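Lillico Under-Sink Water Filter: Installation and First Use
February 1, 2026
By Misaki Nomura

We use cookies to remember your region and language. Accept | Manage settings

Section 3. Mounting the filter head and connecting the supply

Read this section through before closing the water supply. The filter head connects to the cold line only. Do not connect it to the hot line or to an outdoor supply that is exposed to frost.

3.1 Preparation

1. Close the cold shutoff valve under the sink.
2. Open the faucet and let the line drain. Leave the faucet open.
3. Place a shallow pan and a towel under the valve.
4. Check that inlet pressure does not exceed 70 psi. At higher pressure, fit a pressure reducer upstream of the filter head.

CAUTION: Do not use pipe dope or thread sealant on the push-fit ports. Sealant damages the O-rings.

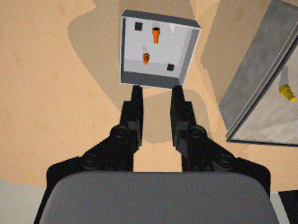 Vilgot Myklebust points out that the older Grarkoner shutoff valves turn a quarter turn past the stop before they seal, and that step 2 should be repeated if the faucet still drips after a few minutes. This applies to lever valves only. Replace a multi-turn valve that does not close fully.

3.2 Mounting the bracket

1. Hold the bracket against the cabinet wall. Leave enough clearance below it to drop the cartridge out.
2. Mark both screw holes with a pencil.
3. Drill pilot holes. Do not drill through the cabinet wall.
4. Drive the screws until the bracket no longer moves, then stop. Overtightening bends the bracket and tilts the head.
5. Slide the head onto the bracket with the arrow pointing toward the faucet side.
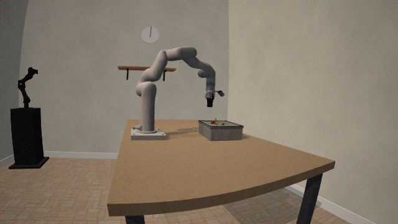 NOTE: In cabinets with a thin back panel, mount the bracket on a side wall. The tubing may be routed behind the drain trap but must not touch the hot line.

3.3 Connecting the tubing

1. Cut the tubing square with a tubing cutter. Scissors leave an oval end that leaks.
2. Wet the tube end and push it into the inlet port until it bottoms out.
3. Pull back on the tube. It should not move.
4. Fit the locking clip.
5. Repeat for the outlet port. 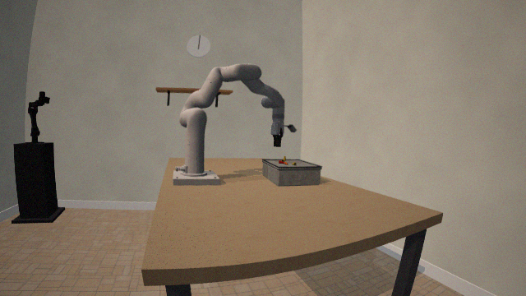 Keep bends wide. If the tubing kinks, cut out the kinked part and join the ends with a Strazds straight coupler. Do not try to warm the tubing back into shape.

3.4 Flushing a new cartridge

1. Insert the cartridge and turn it clockwise to the stop.
2. Open the shutoff valve slowly and check each port for drips.
3. Run cold water for 2 minutes. Gray water at first is carbon dust from the cartridge.
4. Close the faucet, wait, and check the ports again.

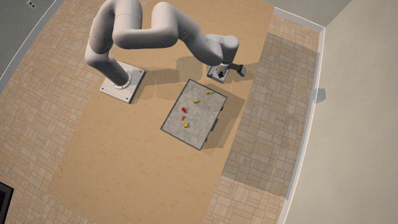
Replace the cartridge after 400 gallons or when flow drops noticeably, whichever comes first. Write the installation date on the label. The replacement part number is 1199.

Comments

Abelardo Usuga
Does 3.2 step 5 change if the sink has a separate drinking faucet?

Misaki Nomura
No. The arrow points toward whichever faucet the filter feeds.

Lerato Zulu
Installed mine in July. Outlet clip was missing from the bag, so check before you shut the water off.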